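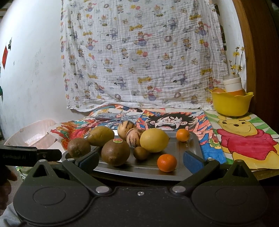 Hello again from the robotics club at Talosness, and thank you for your patience while I got this written up. It's been a busy old term!

The big news is that the group has settled on its project. After a lot of arguing (some of it quite loud) they chose fruit sorting over the litter picker, so the Grundero money is now going on that. Of the 4,000 you gave us, we've spent a bit over half. Most went on the arm itself and its motors, and the rest on cables, a second-hand laptop and a truly shocking amount of fruit.

We have 14 members at the moment, mostly from the two top year groups, and they meet on Friday after school. What they've been doing lately is collecting grasps by hand. One of them works the gripper and the others set out the tray, then they swap over. So far we've got 360 grasps that I'd call usable. There were more, but a whole afternoon's worth had to be thrown out when the labels got muddled — my fault, I'd changed the naming on the laptop and forgotten to tell anyone.

Tangerines and lemons are coming along nicely. Kiwis are harder than any of us expected, especially the little ones, and when the fruit is piled up the fingers tend to nudge one piece while going for another. A couple of the younger members have started keeping a notebook of which way round they came at each fruit, which I didn't ask for and am delighted by.

We're behind on one thing. The plan you agreed had the arm sorting on its own by December, and I don't think it will. The mounting plate from Adamczyk came with the wrong hole spacing and we waited 2 weeks for a new one. I'd now expect a simple version, tangerines into one bowl and lemons into another, for the Erance open evening in the spring.

I'd also like to ask whether we could move what's left in the travel line over to spare finger pads. We won't need the minibus now that the open evening is within walking distance, and the pads do wear. If you're happy with that, a quick email is plenty. The receipts are in the shared folder, apart from the greengrocer's, which I'm still chasing.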